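Ondgate Stikisen: Tabletop Perception and Grasp Planning Software

Product overview

Stikisen is the manipulation module of the Ondgate control suite. It takes colour and depth input from one or more calibrated cameras, maintains a model of the objects on a work surface, and passes ranked grasp candidates to the motion layer. It runs on the customer's own workstation and is licensed per arm. Release 7 replaces the earlier object tracker and adds support for mixed kitchenware and soft goods.

The module does not require CAD models of the objects. An operator may load them where they exist, in which case pose estimates are refined against the mesh before the approach is computed.

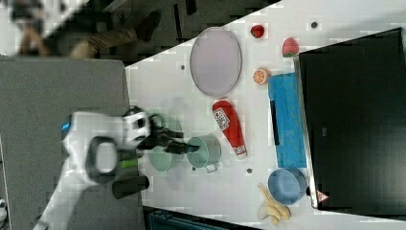
Gripper over a green pot during tabletop work.

Approach planning

Candidate grasps are scored on clearance, jaw width, wrist travel and predicted stability. Small handled vessels are treated as a separate class: the planner can be told to prefer the rim, the body or the handle, and the preference is stored with the task file. Collision volumes are generated for every tracked object, including items the task never touches. Items left on the surface by an operator, such as a portable computer, can be entered as static keep-out zones from the Song console.

The scorer returns up to 41 candidates per object. If none clears the threshold, the module reports the reason code and holds position. It does not lower the threshold on its own.

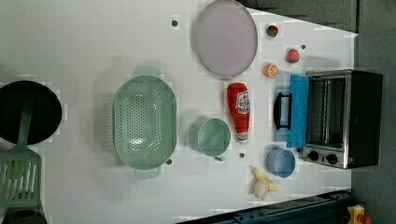

Scene Model

The scene model is built from an overhead view and corrected from a wrist camera where one is fitted. Typical kitchen layouts are demanding because object scale varies widely within one view: a frying pan, a plate and a toaster oven share the surface with a strawberry and an orange slice. Stikisen segments at two resolutions and merges the results, so that small items are not absorbed into the tabletop.

Perforated and slotted objects (colanders, spatulas, wire racks) are filled to their outer contour for collision checking. The unfilled mask is retained and can be read through the API. Dark round features below a set diameter, such as screw holes in a tabletop, are rejected by default. The diameter is adjustable in the surface profile.

Articulated appliances are defined in Dusow, the optional fixture editor. A door is entered as a hinge axis, a handle region and an angular limit. Cloth draped over a door is tracked as a deformable region and excluded from the rigid model.

Interfaces

Input: colour and registered depth, hardware or software timestamp
Output: joint or Cartesian waypoints, gripper width, reason code
Planner update rate: 100 Hz
Maximum tracked objects: 101 per surface
Logging: full scene state, replayable in Song
Operating system: 64-bit Linux, real-time kernel recommended

Calibration

Hand-eye calibration is performed with the printed target included in the licence package. The routine must be repeated whenever a camera mount or the table is moved. Residual error is written to the log and displayed in the console status bar.

Limitations

Transparent vessels are not supported without an object model. Liquids are not modelled. Stikisen is not a safety-rated component and must not be used in place of a hard-wired emergency stop or a guarded cell.

Ordering and support

Stikisen is sold as a perpetual licence with one year of updates. Dusow is licensed separately. Existing customers on release 6 can migrate task files with the supplied converter; grasp preferences carry over, surface profiles do not. The next maintenance build is scheduled for January.

Technical enquiries: Tamer Chidiac, Applications Engineering, Ondgate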